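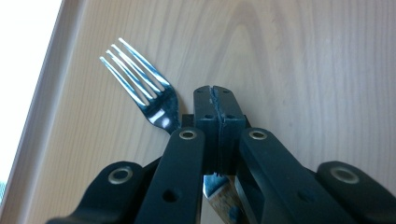

Notebook entry, 15 Aug 2023
Project Kestitz – hand-held gripper, table-setting tasks
Subject: working rules for reflective and glazed items

1. Purpose
This entry records the handling rules in use at the Trorano bench. It supplements the Joltden checklist and does not replace it. Where the two differ, the stricter wording applies until the October review.

2. Cutlery
2.1 The pads are to be fully closed before the tool is brought down beside a fork, and opened only when the operator is ready to grasp.
2.2 Tines are not to be used as a grasp point. Take the neck or the handle.
2.3 Polished metal returns strong highlights. Operators shall not alter the lighting in the middle of a run. If a change is needed, close the run and open a new one.

3. Plates
3.1 A plate is to be gripped across the rim, with one finger outside and one over the well. Force is applied slowly and held for 2 seconds before any lift.
3.2 Pads are to be wiped before each block of runs. Dust on the pad face reduces grip on glaze.
3.3 Cutlery lying partly under a plate is permitted, but must be entered in the log as an overlap. Run 739 was returned for lack of this entry.
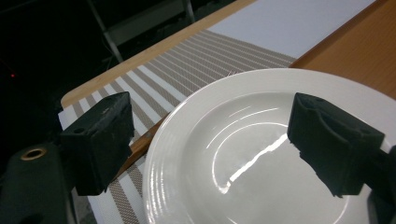
Plate on striped placemat, fingers open either side of the rim.

4. Records
Each block is limited to 23 runs. The operator then checks the finger links for play and signs the sheet. Unsigned blocks are held back from the shared store.

5. Outstanding
Sönmez pads, second set: not yet tried on ceramic. Rule 3.1 to be read again once they have been fitted – the hold time may need to be longer. Wording of 2.3 still to be agreed with Joltden.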